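Print this page | E-mail this to a friend

How to find out if a robot can tidy your table yet (without buying a robot)

Posted 7th March by the author of this blog

So every time I complain about the state of my kitchen table, someone sends me a video of a robot folding a T-shirt and tells me to hang in there. I've watched a LOT of these videos. They're great! They're also usually sped up, and they always stop right after the shirt, and I've never once seen what happened on the try before.

What I wanted was a way to check for myself. I don't have the money for a pair of robot arms (or the floor space, or a very understanding household), but I do have a decent desktop computer and a free simulator called Werkska, and that's enough to run a chore over and over and keep score. I've been doing it on and off since last June. This page is how I set it up, in the order I wish I'd done it.

You don't need to be a programmer. You do need to be OK with typing a few commands and swearing a bit at settings files.

What you'll need

A computer with a real graphics card. My old laptop could open Werkska, and then it made a noise like a hair dryer and gave up.

Werkska itself, with the two-arm room that comes in the box.

The Tultomero chore pack. It's a folder of small household jobs somebody wrote up for Werkska users: stack the cups, sort the cutlery, gather up the pens. We'll use the pens one.

Something to drive the arms. You can steer them yourself with a game controller (very humbling, do try it) or load a trained controller. I use one called Cistivano, mostly for the reason that it ran the first time I tried it.

Step one: pick a chore that's dull

My first pick was washing up. Don't do washing up! Water is awful to simulate, suds are worse, and a plate that's half under the surface confuses everything, me included. Folding laundry is nearly as bad, because cloth eats up computer time like nothing else.

Picking up pens is perfect. They're stiff, they're light, they roll a little, and everybody with a kid or a desk has done this job a thousand times. It sounds like baby stuff. Then you watch a gripper come down on something as thin as a felt-tip and you start to see the trouble: the fingers have to arrive at the right height, lined up with the pen, and if they're off by a pen's width they either close on air or shove the thing across the table.

Step two: decide what "done" means before you run anything

I can't stress this one enough. Write it down on paper. If you leave it until afterward you'll start being nice to the robot. ("Well, it nearly had it.") Mine says:

Every pen ends up in one pile on the table, close enough together that I could scoop them up in one hand. Nothing on the floor. All inside 60 seconds.

A minute is generous, by the way. I timed myself doing it on my own table and I didn't need anywhere near that. But I also wasn't looking through somebody else's wrist, so fair's fair.

Step three: build the table

Open the two-arm room and load the pens chore on top of it. Check that both arms are behind the table and that the table height matches what's in the chore file. Mine didn't the first time, and the pens spawned inside the tabletop and shot out of it like fireworks, which was the best part of that evening.

Scatter the pens near the middle of the far side to begin with. The arms can reach that zone without stretching. The pack lets you have up to 12 on the table, but start with a handful. Mix the colors too, so that when you play a run back later you can tell which one got knocked.

Leave the shadows switched on. I turned them off at first to speed things up and the scores got a lot better, and I was thrilled for a whole day until I worked out why. A real kitchen has shadows. A gripper working under a lamp throws a big dark blob right over the thing it's trying to pick up, and if your controller can't cope with that it can't cope with my house.

Step four: look at it from the room AND from the gripper

You'll want at least two views going. The room view is the one for you, the human. It tells you what's where. The gripper view is closer to what the controller has to work with, and I really do recommend spending a few minutes with that one before you judge anybody.
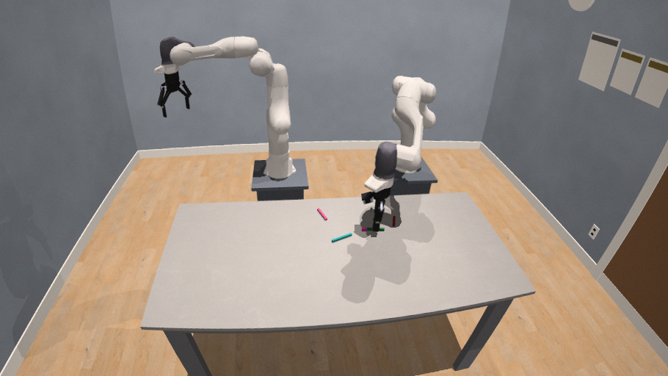

My Werkska room first, and then the view down between one gripper's two fingers.

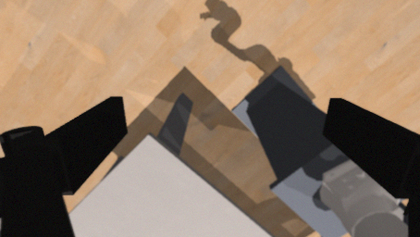

Save both views for each run, even though it fills up your drive. When a run goes wrong, the room view shows you what went wrong and the gripper view often gives you a clue about why. I've had runs where I was ready to blame the controller, and then I played back the wrist camera and found that it was pointed at nothing but floor the whole time. I'd have missed too!

If the view seems to be mostly floorboards and furniture, try moving that arm's starting pose in over the table before you press go. There's a line for it in the chore file, near the bottom. Change one joint at a time and keep a copy of the old numbers.

Step five: run it way more times than you want to

One good run means nothing. Five good runs mean hardly anything either, as I found out when I bragged about mine and then got a long streak of flops with the pens in slightly different spots.

Set Werkska to shuffle the pens between runs, start the batch before bed, and go to sleep. My last batch was 173 runs. That was supposed to be a rounder number but the computer restarted itself for an update, so turn those off first.

For each run, note down three things: did it meet your written rule, how long it took, and if it failed, what kind of fail it was. My list of fails has grown to six:

- closed on air
- pushed the pen away
- got the pen, dropped it on the way
- pen on the floor
- both arms went for the same one
- ran out of time while doing basically nothing

That last one is my favorite to watch and the most annoying to fix. An arm hovers, has a think, comes down a little, goes back up. I know people like this.

Step six: make it a little nastier

Once you've got a score you trust, change ONE thing and run the whole batch again. Good ones to try:

Put two pens end to end so that they touch. To a camera that can look a lot like one long pen, and the grab goes right in at the join.

Move the pile toward the near edge, away from the arms. Reaching is harder than you'd think, and the gripper ends up coming in at an odd angle.

Move the light so the arm's shadow lands on the pens.

Mine lost the most ground on the touching pens. Closing two fingers on the seam between two pens is a great way to pick up neither of them. A person would just pinch both, or sweep the lot together with the side of a hand, and I haven't seen Cistivano try a sweep yet. There might be a setting for it. If you find it, please write to me.

So, can they do it?

Sort of? With well-spaced pens, in easy reach, my setup gets the job done more often than it doesn't, and a year ago I wouldn't have believed that. It's slow, though, and it goes to pieces with a mess that looks like an actual mess. And all of this is in a simulator, where the pens are never sticky and the table never has jam on it. Expect the real thing to do worse.

I'd trust it today with a job where a dropped pen costs nothing and nobody is waiting. A workbench at the end of the day, maybe, with the arms left to potter about overnight. I wouldn't trust it near a glass of water.

I'm planning to do the cutlery chore next. There's a small group called Srithong that swaps Werkska chore files, and someone in there has put up a drawer that opens and closes, so I'm going to see if I can get the arms to put forks away. Drawers are a whole other level of pain (you have to hold on to one thing while you let go of another) and I expect I'll be stuck for a good while. If you get your pens batch working before then, send me your list of fails. I'd love to know if anyone has a seventh.

Contact | Copyright, all text by the author | Back to top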